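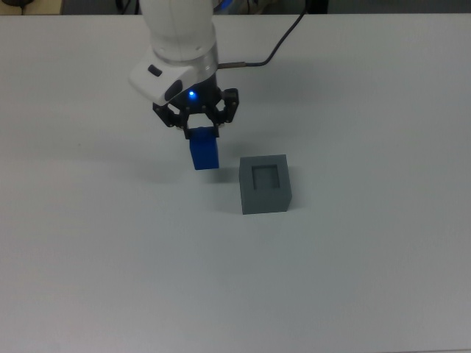 Levente Medve writes that the slot has to be snug enough to keep the block upright but wide enough that you aren't fighting it, and that most block sets he has bought get one of those wrong.

Surer Block and Holder, Gray/Blue
Item 1698
By Norkarstead

In stock. Orders placed before noon go out the same day.

The Surer set is one blue rectangular block and one gray cube with a square pocket in the top. The block goes into the pocket end first and stands up out of it, so there is always something to hold when you want to take it out again. The holder has a matte finish.

People buy it for sorting and placing practice, for hand therapy, and for bench work where the same part has to go into the same place many times over. The holder is not fastened to anything. Set it on any flat table and move it where you like. If you want it fixed in one spot, use double-sided tape on the underside.

What you get
1 block, blue
1 holder, gray
1 instruction card

Color
The block comes in blue only. The holder comes in gray only. We had a white holder until June and dropped it. It was hard to pick out on a white or light gray tabletop.

Cleaning
Wipe with a damp cloth and mild soap. Dry the pocket before you put the block back. Do not put either part in the dishwasher.

Packs
Single set, item 1698
Classroom pack of 16 sets, item 2116
Spare block, item 544

The classroom pack ships in a divided carton. Spare blocks fit all holders sold under the Surer name. They do not fit the older Fustulov tray, which has a smaller opening.

Returns
Unused sets can be sent back within 30 days. Include the card. If the block sticks or rocks in the pocket, write to us with the item number and we will replace both parts, as they are matched at packing.

Related items
Fustulov Tray, gray
Rácz Peg Board, small
Rácz Peg Board, large
Norkarstead Table Mat, non-slip

Page updated 5/25/21
Item details may change without notice. Call or write before placing a school order.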